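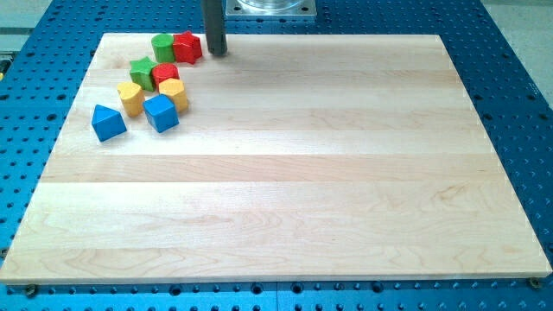

Flynn Partington

Blocks on the Maple Board

I have been making small painted shape blocks since my daughter was two, and this page is where I keep pictures of them. The gallery was last updated 11 August 2019. It has one board in it so far. More will go up in September, when I have finished sanding the next set.

Painted blocks on maple. Green, red, yellow and blue, two of each color. The group sits up near one corner and the rest of the wood is clear.

The shapes. There is a cylinder, a heart, stars and hexagons among them. The red star touches the green cylinder, and the green star is next to the red hexagon. The yellow heart and the yellow hexagon are farther down, with the blue pair at the bottom.

The board. Pale maple, glued up in long strips. The strips vary a little from cream to honey, and there is some wavy figure in the grain. I bought the lumber as offcuts from Dalell, who sell it by the box. A box costs 14 dollars if you pick it up yourself. I let the strips sit in the shop for 20 days before gluing.

The table. Blue metal with holes in it. I like the blue against the maple, and the reds and yellows show up well too.

Notes on the blocks

Stars take the longest. The inside corners have to be sanded by hand with a folded strip of paper, and paint collects there if the brush is too full. Hexagons are the easiest, and I usually cut those first to get the saw set up. For hearts I drill the notch before cutting the outside.

I use Bodar paint, two coats, with a light sanding in between. Green covers best. Yellow sometimes needs a third coat. I leave everything on a rack overnight between coats and longer if the shop is damp.

Pentti Suominen gave me the star pattern. His was larger, so I reduced it on a copier and glued the paper to a piece of thin scrap to make a template. Kaj Grímsdóttir has asked for a set with a crescent in it, and I am still working out how to cut one without the tips breaking.

Since starting I have made 358 blocks, not counting the ones that split. A full set can take up to 14 hours with the painting.

The blocks are not for sale at the moment. If you would like the star template, write to me and I will mail you a paper copy.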